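Desk-tidying robot learns by hand at Flurkulville workshop

30th December

A robot that can clear up a messy desk is a step closer at the Jutden workshop in Flurkulville, and the best part is how it's being taught. Instead of writing out every movement as code, the team picks up a hand-held gripper with a small camera on it and simply does the job, over and over, while the tool records what the fingers do and what the camera sees.

The project is called Ivel, and it has already gathered more than 60 hours of people putting pens, books and cables back where they belong. The recordings are then used to train an ordinary robot arm fitted with the same sort of fingers, so that what worked in a person's hand has a fair chance of working on the machine.

It's lovely stuff to watch. A newcomer needs 10 minutes to get used to the grip (the fingers open wider than you expect) and after that most people forget they are holding a tool at all. Ivel began with remote control, with the operator steering the arm from the next room, and that method is still used for heavier objects. For small, fiddly things the hand-held version is much quicker, and it can be carried into any office or spare room that will have it.

Real rooms are the whole point. The team wants clutter, odd lighting and desks that look the way desks do in the last week of the year, with a mouse and a marker pen lying in the open, books to one side and a big cardboard box taking up the far end.
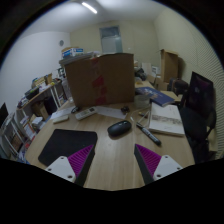 Lozano Bulletin, Issue 9

Pens are still the hardest, as they roll when nudged, and thin cables come a close second. Books have gone very well, even thick ones.

In January the robot arm gets its turn, with three desks to tidy that it has never met before. The workshop will open its doors for the trial and anyone may bring along their own clutter. Boxes welcome!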